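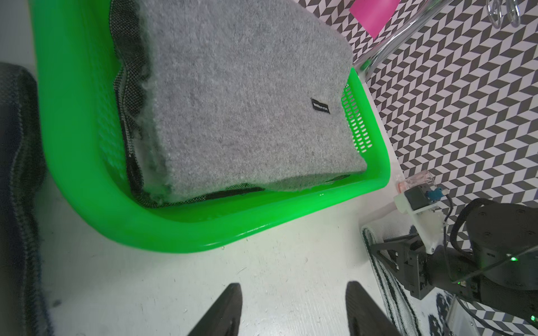 Do folded textiles go in the green basket or stay out on the table?
Folded textiles go in the green basket, laid flat, with the label side up where there is a label.

The question came up again at the start of the July meeting and the answer above was agreed as the standing rule. It replaces the wording on the old sheet, which only said "put away neatly."

Minutes of the last meeting
Read and accepted with one correction. The shelf order from Vesel was for 6 shelves, and the minutes had it as eight.

Matters arising
The Vesel shelves have been delivered and are in the back store, still boxed. Ognjen Stan will put them up before the next meeting. The label printer is working again after a new roll was fitted. The spare roll has not been found.
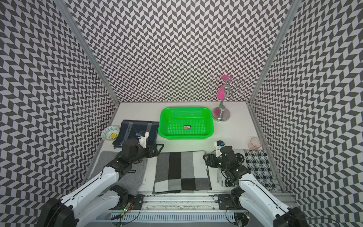 Stultau Household Goods Team, Sorting and Folding

Item 1. The white table
The table has been used for everything at once: baskets, cups, bowls, cloths and the chrome stand. It was agreed that hard items stay toward the sides and back and that the front is kept for folding. Bowls and cups are not to be set down on top of cloths. The chrome stand stays at the back. One cloth may hang on it at a time.

Item 2. Folding
Gray felt pieces were being folded two different ways. From now on they are folded once lengthwise and once across, then laid flat. Checked and block-pattern cloths are folded with the pattern facing out so they can be told apart in the stack. Dark cloths are kept in their own pile on account of lint from the felt.

Item 3. Stock
The July count was 539 textile pieces, of which 169 are knitted. The knitted pieces have no fixed place at present. Dervishi has offered a second lot of 100 mixed cloths. The meeting agreed to take them once the new shelves are up. No reply has gone to Dervishi yet. Ognjen Stan to write.

Item 4. Knitted pieces
Proposed that knitted pieces be folded with cuffs at the top and placed in green plastic in the same way as the other textiles. Long pieces may be folded twice. Patterned panels go face up. 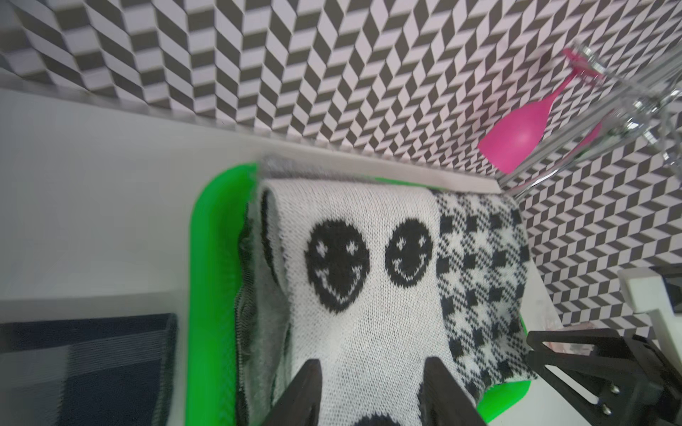

Ognjen Stan said that cuffs at the top was fine for short pieces, but that long ones slide open when they are carried to the store, and he would like to try rolling those for a month. Agreed as a trial. The rest of the proposal was passed as it stood.

Item 5. Cleaning
The tabletop is to be wiped at the end of each session and left clear of fibers. The cleaner from Prudholm leaves streaks, so plain water and a soft cloth will be used until the bottle is finished with elsewhere.

Any other business
The back store key should be returned to the hook by 5 p.m. A request for a second chrome stand was held over.

Actions
Ognjen Stan: shelves, letter to Dervishi, note on the rolling trial.
All: look for the spare label roll.

Meeting closed at 4:40 p.m.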